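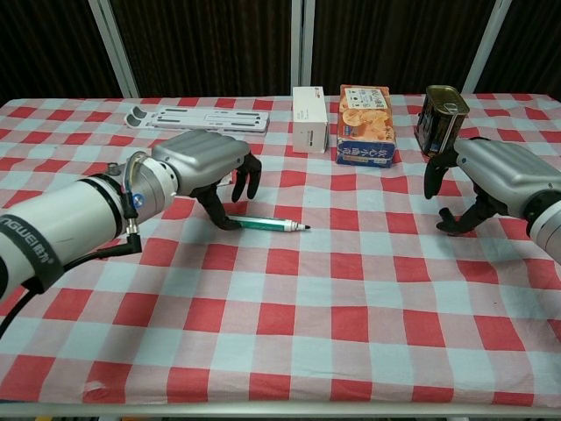 *Two-arm station at Durkano's Hunitside site, with a green marker, a biscuit carton and a metal tin on the table.*

**Durkano sets its two-arm equipment budget, tablecloth included**

HUNITSIDE, 2018-03-30 – Durkano, the contract packing firm, today published the equipment plan for its Celia program, which will put two-arm robot stations on small mixed orders of stationery and packaged groceries. The plan runs to 122 pages. Readers short of time may wish to start at page 69, where the spending begins.

The company will buy one station outright and lease a second for a trial starting in August. A decision on further purchases will follow once the leased unit has handled 200 mixed orders under ordinary working conditions, which at Hunitside include a forklift reversing alarm and a door that doesn't quite shut.

"We were offered a very handsome discount on six," said Gwenaël Picard, head of equipment planning. "We don't have room for six. I've measured twice, once in front of the salesman."

Earlier drafts of the budget listed the arms and little else. The approved version also covers replacement fingers, spare cables, operator training, floor space and a service contract with Bouvier, which will maintain both stations. Installation has been given its own line after spending two drafts under "miscellaneous," where it was the largest item.

Durkano's product list stands at 2,709 items. Celia will begin with pens, cartons and cans. Glass jars have been put off until next year, a decision warmly supported by the people who sweep up.

"A marker pen is a perfectly good place to start," said Estíbaliz Bustamante, who runs the Celia program. "It costs very little, it rolls, and we sell a lot of them. I would like to see one packed properly before anybody asks me about soup."

The checkered tablecloth appears in the budget under "work surface, temporary." Finance has asked for a definition of temporary.

Suppliers wishing to quote for fingers, cable sets or tables can request the parts schedule from the Durkano purchasing office at Hunitside. Quotes should include delivery. Brochures are not required, and the office has plenty.

**About Durkano**
Durkano packs and ships small mixed orders for retailers from its site at Hunitside.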